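Namo Desk Packing Set - README

Status: released with known fault (wrist torque dropout). Read the fault section before training on force channels.

Contents

The set holds 3,172 episodes of single-arm packing at office desks, recorded at the Zomusthorpe site. Each episode is one attempt to place one wrapped item into one compartment of a divided cardboard box. Episodes contain head camera video, joint positions, joint torques, gripper opening and a text label for the target compartment. Control software was Koseo throughout. The arm controller is an Aerts unit with stock firmware.

Directory layout

episodes/ - one folder per episode, numbered from 0001
meta/index.csv - episode number, target compartment, outcome, fault flag
meta/faults.csv - start and end time of each torque dropout
calib/ - camera and wrist calibration files
tools/check_torque.py - the script used to set the fault flag

Known fault: wrist torque dropout

In 46 episodes the wrist torque channel freezes at its last value while the arm is still moving. The joint position channels are not affected. The freeze lasts from 200 ms up to the end of the episode. During a freeze the contact stop does not trigger, as it reads the same channel, so the arm can keep pressing after touching the box or its dividers.

The fault was found in March, when the arm pushed a box across a desk and did not stop. The operator used the emergency stop. No one was hurt. The log showed a flat torque value from well before first contact. Older recordings were then checked with the script in tools/, and the remaining cases were found that way.

Cause: a worn connector at the wrist. With the forearm extended and the wrist pitched down, the cable pulled on the connector and the sensor link dropped. The controller driver repeated the last good sample and did not raise an error.

Fixes applied: connector replaced, cable rerouted with more slack, driver changed to stop the arm after two missed samples. The contact stop now also checks motor current. No dropout has been logged in the 1,000 episodes recorded after the change. These are included in the set and marked rev B in the index.

Poses at risk
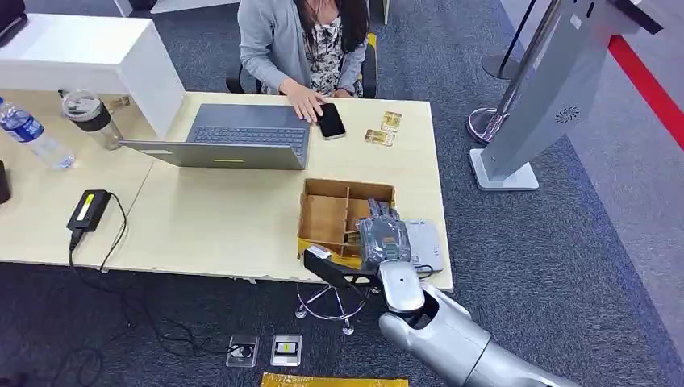

Wrist pitch near the box is the best single predictor of a dropout in rev A data. Most of the affected episodes have the target in a compartment on the far side of a divider, where the arm has to reach over the wall before lowering. Contact can also come from a part other than the fingers: with the hand holding a clear-wrapped item over the right compartment, the black wrist section angles down and touches the front edge of the box. A touch like this loads the wrist and should show in the torque channel. If the channel stays flat through it, treat the episode as suspect even when the fault flag is not set. People may be seated at the desk in this set, so the stop limits are part of the safety case and should not be loosened for replay on hardware.

Recommended use

For vision-only training, all episodes can be used. For anything that reads torque, drop rows where fault_flag = 1 and rerun check_torque.py with your own threshold. The default threshold misses freezes shorter than 200 ms. Do not fill the gaps by interpolation - contact usually falls inside them.

Open items

The outcome column was set by hand and has not been rechecked for the flagged episodes. Wrist calibration was redone after the connector swap, so use the matching file in calib/ for each revision.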